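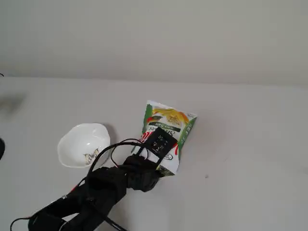
7.4 Loss of grip force while holding a bag

This section applies to the Barbosa two-finger gripper when the controller shows fault 315. The fault means that the motor current has dropped while the fingers are closed. The arm stops where it is, and the object may fall without further warning.

CAUTION: Keep hands clear of the fingers until step 3 is complete. They may close again when the fault is cleared.

1. Press the stop button on the controller. Do not switch off the mains supply, as this releases the arm brakes.

2. Support the bag from below with the tray supplied.

3. Turn the key on the controller to HAND and wait for the amber lamp.

4. Open the fingers with the jog wheel and remove the bag. Discard it if the seal has split.

5. Check that the cables at the gripper are fully seated and that no loop can catch on a joint or on a dish standing near the arm.

6. Wipe the finger pads with a dry cloth. Crumbs and salt reduce grip.

7. Turn the key to AUTO and run the Clukumeck grip test twice with an unopened bag.

Note: Filled bags should be gripped at the crimped end. Gripping across the middle can burst the bag and may also set off fault 315.

If the fault returns during either test, take the arm out of use and report it to Desis Service, Ullton, quoting the serial number on the base.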